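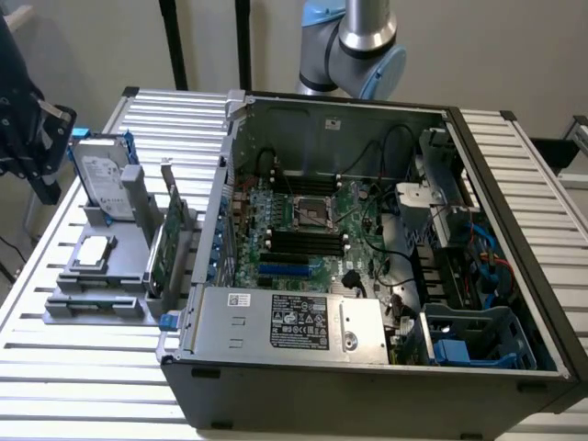 So Hitell is getting back together. Again. If you have been on this mailing list for a while, you will remember the last two reunions: one ended at the airport, and the other ended before anybody bought a ticket.

The news this time comes from an "insider close to the band," which in my experience means the band's publicist with a different phone. The insider told the Panville gossip pages that all four members have been writing together since February and are "like family now." They were like family before. That was the problem.

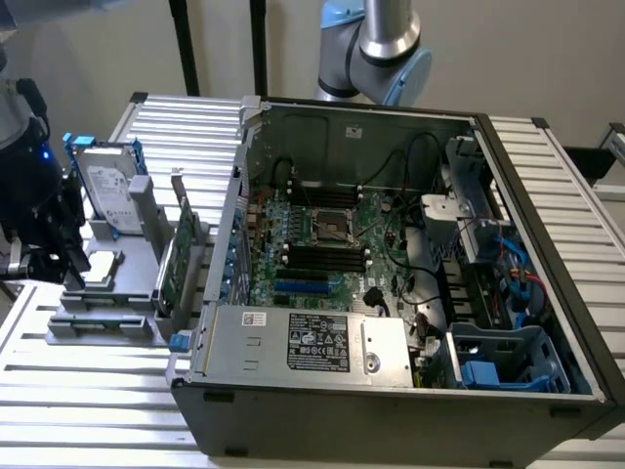
Then there's the romance. We are supposed to believe that the singer and the star of Plullorix met by chance at a juice bar, at 7 in the morning, both with full makeup, and that a photographer was also thirsty. Plullorix has a new season to sell. Hitell has a tour to sell. You do the math.

I did ask. Gebreyes, the agency that looks after both of them, sent back one line saying it does not comment on clients' private lives. The same agency sent me 800 words on those private lives last fall, with a list of approved quotes - I still have it.

As for the tour, fan club members get first crack at tickets for an extra $100, and that money is nonrefundable if the dates move. Dates have moved on every Hitell tour so far. The sign-up page also mentions a "legacy membership" good through 2038, for a band that has never made it through a whole summer.
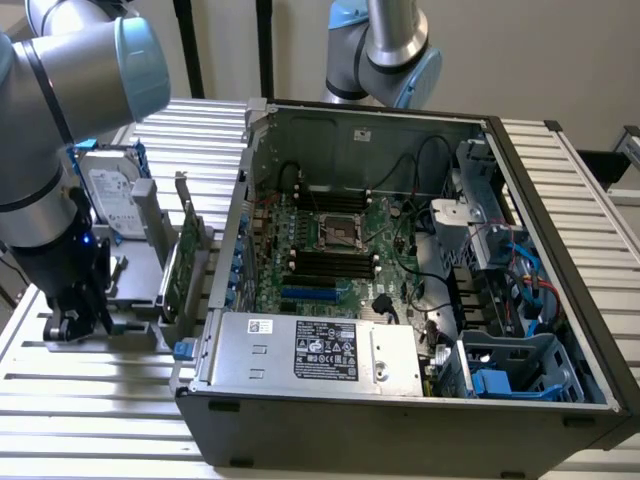 Maybe I'm wrong and they really do like each other now. A couple of readers wrote in to say the rehearsal clips sound great, and I'll give them that, the bass player has improved. I'm still keeping my credit card in the drawer until somebody plays a full show.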